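Culby Snapshot Manager 7
Backup and restore for virtual machines

Overview
Features
Requirements
Licensing
Support

Every virtual machine host has a snapshot on it called "before update" or "test" or "test2 DO NOT DELETE." The person who made it has moved to another department, and it has been growing quietly ever since. Culby Snapshot Manager was written for the people who inherit that host.

Culby runs as a small service on each host and keeps a catalog of every snapshot, checkpoint and backup it can find, including the ones it didn't make. From the console you can see how old each one is, how much disk it is eating, and which machine will complain if you take it away. You can then merge it, archive it or go on pretending you never saw it. There is a button for that last one. It's labeled Defer.

What it does

Scheduled backups. Set a schedule per machine, per group or per host. Backups run while the machine is up, and only changed blocks are copied after the first pass. The first pass is slow. We've seen it described elsewhere as "seamless," and we would like to meet the disks those people are using.

Restore a file, a disk or the whole machine. Most restores are for a single spreadsheet that someone saved over at 4:50 p.m., so that's the option at the top of the menu. Whole-machine restores are one click further down and ask for confirmation twice.

Orphan check. Disk files left behind by deleted machines are listed on their own page, with the name of the machine they used to belong to, where Culby can work it out. Where it can't, the entry reads "unknown" and you get to ask around the office.

Test restores. Culby can start a backup on an isolated network overnight, wait for the login screen, and shut it down again. In the morning you get an email with a pass or a fail. Karim Bennani, who wrote this part, would like it known that the email also says which step failed, and that people should scroll down.
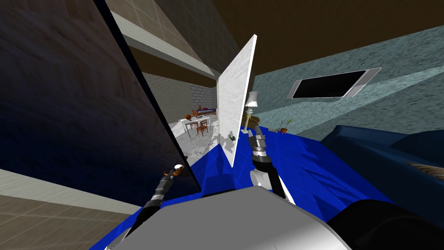 Retention rules come next, and they are the part of the product that generates the most mail. A rule says how many daily, weekly and monthly copies to keep. If two rules cover the same machine, the longer one wins. In version 6 the shorter one won, for reasons that seemed sound at the time, and if you are upgrading you should look at your rules before the first cleanup runs. The installer will stop and show you any machine that is covered by more than one. Please read that screen – it is the only one in the whole installer we'd describe as interesting.

Requirements

A 64-bit host with 10 GB free for the catalog
Any storage target the host can write to, local or network
Administrator rights on the host
A service account with a password that won't expire over the holidays

The console runs in a browser. It will work on a phone, in the sense that it will load.

Licensing

Culby is licensed per host, with no limit on the number of machines. The standard license covers a single host. The Pestden bundle covers up to 100 hosts and adds the central console, which lets you see all of your problems on one page. Both include updates for a year. When the year is up the software keeps running and keeps restoring; you stop getting new versions and we send you one reminder in January.

A trial version is available with everything turned on. It stops making new backups after the trial period, but it will always let you restore from the ones it made. Holding somebody's files for ransom is a different line of work.

Known issues in this release

Error 242 can appear when a backup starts while a merge is still running on the same machine. The backup is skipped and tried again on the next schedule. You can clear the error by waiting or, if you prefer to feel involved, by restarting the Culby service, then waiting.

Machine names with a trailing space show up twice in the catalog. Both entries point to the same machine. Renaming it and running a rescan fixes the list. Shaimaa Belkadi is working on a proper fix and has asked who is putting spaces at the end of machine names.

Support

Support is handled by the Caltatthorpe office, and you'll usually get Lahcen Ramadan or Hicham Younis. Attach the log bundle from Help, then Collect Logs, to your first message. If you don't, their first reply will ask for it. Resellers and customers who bought through El Fassi should use the same support form and put the license number from their invoice in the subject line.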